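Laundry > Sportswear > Football kit

Washing and storing replica football shirts

Wash a new shirt separately the first time. Turn it inside out so the printed name and number face inwards, close any zips in the load, and set the machine to 30 degrees with a slow spin. Use half the usual dose of liquid detergent. Leave out fabric softener, as it coats polyester and holds sweat in the weave.

Grass stains: dab with white vinegar and cold water in equal parts, leave for ten minutes, then rinse from the back of the cloth. Mud should dry completely before it is brushed off.

Do not tumble dry. Heat-pressed numbers lift at the corners first, and a radiator will do the same damage more slowly. Dry on a plastic hanger, out of direct sun.

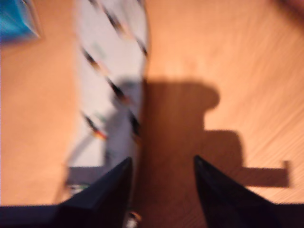 If a number has begun to lift, cover it with baking paper and press with a dry iron on the lowest setting for ten seconds. Let it cool before checking the edge. Never put the iron directly on the print.

Goalkeeper gloves go in lukewarm water, by hand, with no detergent on the palms. Squeeze from the fingertips towards the wrist and do not wring.

Notes by Mavis Gallagher. Shin pad sleeves can go in with the socks.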